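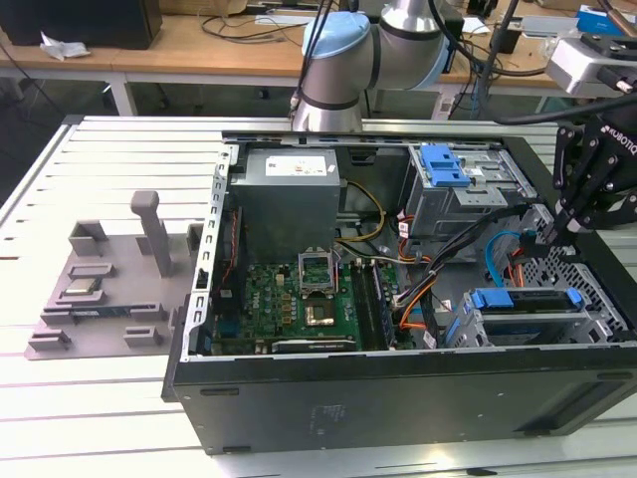 Home | News | Issues | Events | Join the list

Prida learns to wait its turn

Readers of the last issue may recall that Prida, the planner we have been building at the Floltbridge lab, had a habit of doing things in a perfectly legal and quite useless order. It would work out how to carry a processor to its socket, check the path for collisions, pass every test and only then ask whether the retention bracket was open. Nothing in the rules said it couldn't.

Version 2 went in this January. Each step now carries a short list of what must be true before it starts, and the planner looks for those things with the camera before it commits an arm. An open bracket counts as true. A bracket that was open when somebody last wrote it down does not. The list for a desktop computer came to 269 conditions, which Araceli Cervantes typed in by hand and would like mentioned.

The memory module is still the awkward one. Chips sit flat in the fixture and behave themselves, but a module has to be lifted out of its long slot, turned, and lined up with another long slot that is dark, narrow and surrounded by cables. Lesel, our perception code, used to find the slot by its edges. It also found the expansion slot by its edges, with equal confidence. We have retrained it on 3,000 labelled views of cluttered cases, and it now hands over a score with each guess. Below a certain score the arm stops and asks. It asks a lot.

Cables remain a matter of faith. The planner treats each one as a fat, stiff tube, so it will go a long way round to avoid a wire you could move with a pencil. Fülöp, the simulator, does model them as soft, at some 1,065 seconds per run, and there are only so many cups of tea in a day.

Next on the list is a log viewer that shows why a step was refused in words a person might use. At present it prints "precondition unmet" and leaves you to look round the bench for the culprit. If you would like to try the early build, write to Araceli, and please say which arm you have.

Contact the editors | Copyright Floltbridge Robotics Newsletter | Back to top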